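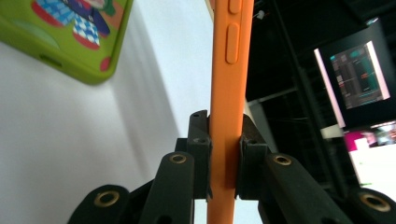 Figure 3. Orange protective case on a phone, side view with the raised button covers.

4.2 Protective cases and the length of phone ownership

In the previous section we looked at how people decide that a phone is old. We now turn to a small object which the literature on product lifetimes mentions only in passing, the protective case. Many of our participants talked about their case before they talked about the phone itself, and several of them could say when they had bought the case but not when they had bought the phone.

The interviews in Worano and Purnum followed the same guide (see Section 3), but the question on cases was added only in May, after the pilot round. For this reason the early pilot interviews are not used here. All quotations are translated by the authors, and we kept the wording as close to the original as possible.

A first observation concerns the side of the phone. When we asked where a case wears out, we had expected people to speak of the back and the corners. Instead they often spoke of the buttons. A case with closed, molded covers over the buttons (Figure 3) was judged in a different way from a case with open cut-outs. Participants with covers complained that a cover can become stiff, and that they then believed for some time that the phone was broken. One woman in Purnum described this as follows:

"I pressed and pressed and the sound did not go down. I was already looking at new phones. Then my son took the case off and the button was fine."

We heard similar stories in both towns. They matter for our argument, as they show that a fault in a cheap accessory can be read as a fault in an expensive device. Böttcher calls this "borrowed failure" in his earlier study of kitchen appliances, and the term fits well to our material. The reverse also happens. A new case can make an old phone feel new, and two retired teachers in Worano told us that they change the case every spring "like the curtains".

A second observation concerns color. Participants with a bright case gave mostly practical explanations: it can be found in a bag, it can be seen on a dark sofa, it is not confused with the phone of a colleague. Participants with a black or transparent case gave explanations about taste. We do not want to make too much of this difference, because bright cases were more common among parents of small children, and these participants gave practical answers to almost all questions. Still, a case which is chosen for finding the phone seems to be kept longer than a case which is chosen for its look. The owner does not get tired of it so easily, and scratches are not a reason to throw it away.

Third, the case influences what happens at the end. The repair shop Hollmann, where Marlene Hamann carried out our observations, keeps a box with cases that customers have left behind. The staff told her that a customer who asks to have the case back usually also wants the repair, even when the price is high. A customer who leaves the case on the counter is often there only to save the photographs. We could not test this with our data — the shop does not record it — but it agrees with what we heard in the interviews. Giving up the case is a first step in giving up the phone.

There is of course a cost. When a phone is replaced by a model of another size, the case becomes useless on the same day, whatever its condition. Most participants kept such cases in a drawer. The municipal collection point in Bumitz does not accept them together with the devices, and our participants were unsure which bin is correct. Any estimate of the material saved by longer ownership should therefore include the cases as well, and the scenarios up to 2050 that we discuss in Section 6 are corrected for this.

We also note a limit of our material. People without a case were few in both towns, and they were mostly young men who had recently bought their phone. We can therefore say little on whether a case extends ownership, or whether careful owners simply buy cases.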